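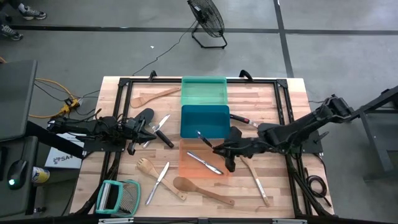 Utensil sorting on the wood-strip table - green, blue and orange bins.

Jobs > Waltadport > Kitchen & Household > Part-time

We use cookies to remember your saved jobs. Accept / Manage settings

KITCHEN SORTERS WANTED - part time, Waltadport

Trirance is looking for people to sort, pair up and pack used kitchen utensils. Spoons, spatulas, knives, ladles, peelers, whisks, all of it. Comes in mixed, goes out in sets. We supply the Iretti thrift shops and rental kitchens, and the spring orders are already bigger than what we shipped in December.

Sunday, February 4, 2024 - posting is live as of today, first shifts as soon as we fill them.

The work

Stand at a table, take a pile, put each thing in the right bin. Wood and metal kept apart. Anything with a chipped blade or loose handle goes in the reject tub by the door, don't try to fix it. When a bin is full you carry it to packing and bring back an empty. Then count out sets, wrap, label, box.

Last month the packing side sent out 1,160 sets. Target for this one is 1,382, so yes we are busy.

Blades get laid flat, all pointing the same way. You will be shown how on day one. Cut gloves provided, please wear them even if you've worked in kitchens for years.

Hours and pay

28 hours a week to start, can go up to 40 if you want it and the orders hold. Mornings or afternoons, your pick, but stick with what you pick for the first month. Paid every other Friday. Rate depends on experience, we'll tell you on the phone before you come in. Paid breaks. No nights.

You need

- to be 18 or over
- OK on your feet most of a shift, mats are down but still
- decent eyesight for small stuff, a paring knife and a butter knife look alike in a heap
- closed shoes
- some English, enough to read a packing slip

Kitchen or warehouse background is nice to have. So is knowing a slotted turner from a fish spatula - we do get asked. Not a deal breaker.

No résumé needed. No degree needed. If you have a food handler card bring it, it saves us a form.

Where

Rashidi Building, ground floor, Waltadport. Side entrance, the front one is for the upstairs tenants. Bus stops across the street. Parking in back is free but fills up early so alow a few minutes.

There's a fridge and a microwave in the break room, and lockers if you bring your own padlock.

How to apply

Stop by the side entrance weekday mornings and ask for the sorting desk, or leave your name and number in the Trirance box in the lobby. Write "sorter" on it and say mornings or afternoons. We call back within the week. If you dont hear from us try again, the box gets full.

Short tryout before we hire - one hour, paid, real pile of utensils. Bring ID.

Two people who want the same shift can apply together, just put both names on one slip.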